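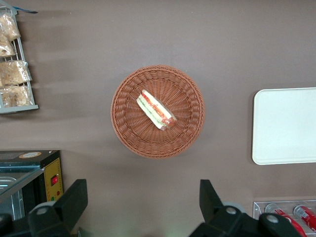

Ticket 2911 — Turnier street festival, visitor guide and parade map
Opened by: Oana Ardeleanu
Status when opened: parade route not showing on phones

Hi all! First of all, the new festival guide is gorgeous and I've been clicking through it all morning. The dance group pages are my favorite part, especially the one with the mask makers. Now the problem. On my phone the parade map loads, the streets load, the food stalls load, but the orange line for the parade route is missing. On my laptop it's there. The food page works perfectly on both, by the way. Back to the map: I've tried two browsers, same result. I cleared everything and reloaded, still no line.

Reply from Sorin Coman
Thanks Oana, great report. I can see it too, and only when the screen is narrow. Could you turn the phone sideways and tell me if the line comes back?

Reply from Oana Ardeleanu
It does! Sideways I get the whole route from the bridge to the market square. Upright, gone again. So close!

Reply from Sorin Coman
Perfect, that helps a lot. The Pidadex map plugin hides "extra" layers on small screens, and our route got filed as extra when we brought over last year's layers. I've moved it to the main group. Please reload and look again.

Reply from Oana Ardeleanu
The line is back, upright and sideways. Hooray! But now the drummers' stop at Moldovan Street is in the wrong place. It's sitting in the river.

Reply from Sânziana Barbu
Jumping in, I typed up the stops. Moldovan Street is stop 9 and I had two digits swapped. Fixed in the sheet, and I went through the others against Alvar's paper map while I was there. Stop 4 was also off, by one block. The drummers are on dry land again.

Reply from Alvar Eide
Love how fast this is moving! One more from me: at 100 percent zoom the stop names overlap near the square. At the next step in they're fine. Can we live with that?

Reply from Sorin Coman
We can do better — I've set the names to show only from the next zoom step. Before that you just get the numbered dots, and tapping a dot opens the name and the start time.

Reply from Alvar Eide
Tried it on my old Wovberg tablet, which is slow with everything, and the dots open right away. Lovely.

Still open
Ruxandra Ene wants the shuttle bus times added under the map before the May rehearsal. The bus runs every 40 minutes and the last one leaves after the fireworks, but we don't have the final time yet. Sânziana is asking the bus company and will put the answer in this ticket.

Status: route and stops fixed, waiting on shuttle times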